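4. Setting out and filling the tray

This section covers the Todeo three-compartment tray when it is used on a worktop or desk. For use inside a drawer, read section 5 first and then come back to step 4.6.

4.1 Before you start

Clear a space on the worktop larger than the tray itself, so that you can lay the things you mean to store next to it. Wipe the surface and let it dry. Wipe the inside of the tray with a damp cloth as well, paying attention to the corners where the dividers meet the walls.

Caution: Do not use scouring powder or solvent cleaners on the tray. They will mark the finish.

4.2 Placing the tray

1. Put the tray down with the open side up and the long divider running away from you.
2. Turn it until the single large compartment is on your right. The two small compartments are then on your left, one behind the other.
3. Leave a hand's width clear on either side.
4. Press lightly on each corner. If the tray rocks, check for crumbs or scraps of tape underneath.

Left-handed users may prefer the large compartment on the left. Turn the tray half a turn. The rest of this section still applies, but read left for right.

4.3 Laying out the contents

Put everything beside the tray before anything goes in. Keep things of one kind together, rolls on one side and wrapped items on the other. Lay long items parallel to the long divider.
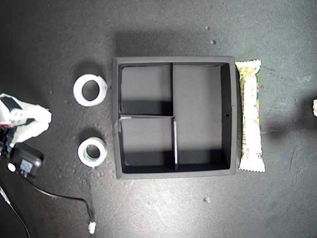
If there is more on the worktop than the tray will hold, decide now what stays out. Things used less than once a week are better kept in the Drirkulau lidded box (order no. 433), which takes the overflow from two trays.

4.4 Rolls of tape

5. Press down the loose end of each roll. If the end has picked up dust, cut off the dirty part and fold the new end under by a finger's width to make a tab.
6. Try the smaller roll in one of the small compartments. It should drop in and lift out without scraping the walls.
7. Try the larger roll in the other small compartment. If it catches on the divider, do not force it. Move it to the far end of the large compartment and use the empty one for clips or spare cores.
8. Lay rolls flat, with the hole facing up, so that you can lift them out with one finger.

Note: Do not stack one roll on another. The tray is not deep enough, and the adhesive at the edges of the rolls will make them stick together in warm weather. Customers in south-facing offices report this most often in July.
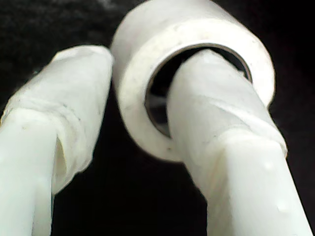

Fig. 4b. Roll of white adhesive tape.

If a roll has gone out of round, it can still be used. Squeeze it gently back into shape across the wider direction before you put it away, and leave it lying flat overnight. Throw away any roll where the layers have slipped sideways and will not push back.

Tape stored at more than 29 degrees will leave adhesive on the tray floor. Remove it with a drop of cooking oil on a cloth, then wash with soapy water and dry.

4.5 Snack bars and other wrapped items

9. Check that the wrapper is sealed at both ends. Opened bars should not go in the tray.
10. Lay the bar lengthways in the large compartment, against the outer wall. If the ends of the wrapper touch the rim, turn the crimped edges down. Do not bend the bar.
11. Place anything heavier on the other side of the compartment, next to the long divider.

Caution: Do not keep food in the same compartment as glue, ink or cleaning wipes. If the large compartment is needed for any of these, food must be kept elsewhere.

4.6 Final check

12. Look across the top of the tray from the side. Nothing should stand above the rim if a second tray is to be stacked on it.
13. Slide the tray a short way forward and back. If the contents shift, fill the gap with a folded cloth or fit the Tomaszewski liner, which is cut to 24 mm strips and trimmed at home with scissors.
14. Move the tray to its final place, lifting it with both hands under the outer walls. Do not lift it by a divider.

4.7 Emptying and cleaning

Empty the tray once a month, or sooner if food has been kept in it. Tip out crumbs before wiping, as wet crumbs collect along the foot of the dividers. Dry the tray upside down on a towel.

Replacement liners and lidded boxes can be ordered from Zoltness spare parts, for the attention of Krystyna Olszewski. Please give the order number from the base of the tray and say whether it is for worktop or drawer use.

Section 4 revised Mon 3 December. Continue to section 5, Use in drawers.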